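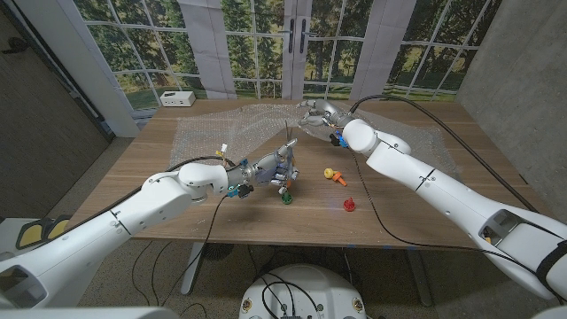 Mesa principal de la sala, con el tablero de veta de nogal.

Sala Skasanar: la mesa, la ventana impresa y las clavijas

Galería corta de la sala Skasanar tal como ha quedado después de los cambios de septiembre. Hay cuatro fotos. Los textos son míos salvo las notas sobre la impresión, que me pasó Donnie Carnegie, encargado del montaje.

La mesa viene de Forsyth y sustituye a la anterior, más clara y bastante más estrecha. Mide 120 cm en el lado largo. Pedimos un tono marrón cálido porque el tablero blanco que teníamos reflejaba las lámparas del techo y cansaba la vista por la tarde. Llegó en una sola pieza, con las patas aparte, y se montó en una mañana. El tablero se limpia con un paño apenas húmedo y se seca enseguida. No se le pone cera ni aceite, y las tazas van en la repisa de la entrada.

Los cables que cruzan el tablero tienen que caer por el canto con algo de holgura, sin quedar tirantes. Lo mismo vale para los alargadores. Si alguien mueve la mesa, que la vuelva a dejar en las marcas del suelo -- están hechas con cinta y se renuevan cuando se despegan.
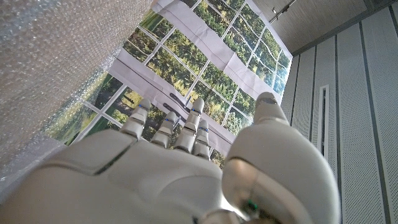 La sala no tiene ventanas a la calle, y de ahí salió la idea de imprimir una. El encargo se hizo a Fosida a partir de una foto propia, y costó 400 euros con el transporte incluido. Probamos antes con un paisaje de costa, pero el azul dominaba demasiado y se descartó. La elegida es una ventana de muchos cristales con los travesaños blancos, y detrás, árboles con hojas verdes y verde amarillentas y algún claro de cielo muy luminoso. A un par de metros resulta convincente. De cerca se nota la trama de la impresión, como en cualquier cartel de este tamaño.

Sobre el montaje, Donnie Carnegie apunta que conviene colgar primero la parte de arriba y dejarla reposar un rato antes de fijar el resto. El papel coge la forma del rollo y tarda en soltarse. Los empalmes se hacen siempre en el mismo sentido, de izquierda a derecha. Él usó cinta de doble cara en los bordes y nada en el centro. Tardaron 2 horas entre dos personas, contando el rato de buscar la escalera.

Para quien quiera hacer algo parecido: la foto original tiene que ser grande y estar tomada de frente. La nuestra estaba un poco torcida y hubo que corregirla antes de mandarla. También conviene pedir acabado mate. El brillo estropea el efecto en cuanto se enciende una lámpara lateral. 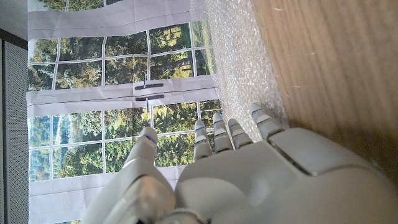 La ventana impresa, formada por varias hojas de papel unidas, y el plástico de burbujas junto a la superficie de madera.

El plástico de burbujas se guarda y se vuelve a utilizar. Compramos un rollo de 10 metros para el traslado y todavía se aprovecha para separar piezas en las cajas. Los trozos pequeños van a la bolsa de la estantería baja. Los grandes se doblan con las burbujas hacia dentro, que así se enganchan menos. Si un trozo tiene ya la mitad de las burbujas reventadas, al contenedor de plásticos.

Queda pendiente comprar otra hoja de papel de repuesto para la ventana. Fosida conserva el archivo y puede imprimir hojas sueltas, pero avisa de que el tono puede variar un poco entre tiradas. De momento nos apañamos con lo que hay.

El último elemento de la galería es el tablero de clavijas. Lo pedimos a Jirkik en madera clara, para que los colores destaquen, y las clavijas son de plástico. El modelo más sencillo las traía todas iguales; preferimos este, con formas y grosores distintos. Las hay finas y estrechas hacia la punta, y otras con una base ancha y redonda.
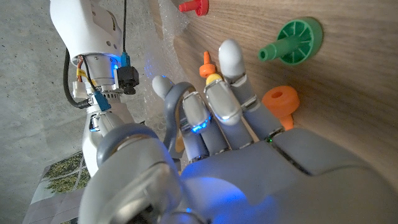
El tablero de clavijas

Madera clara con la veta en diagonal según se mira desde este lado. Se ven la clavija roja, la verde con su disco de radios, la amarilla medio tapada y dos naranjas de distinto tamaño.

La naranja grande tiene un reborde grueso y un agujero en el centro. Es la que más se confunde con la pequeña al recoger, así que van en bolsas separadas. Las clavijas se lavan con agua y jabón y se secan antes de guardarlas. La madera no se moja.

Los repuestos se piden a Jirkik por color, en bolsas sueltas. El pedido tarda unas 2 semanas. Quien pierda una clavija, que lo anote en la hoja de la puerta con el color y el tamaño.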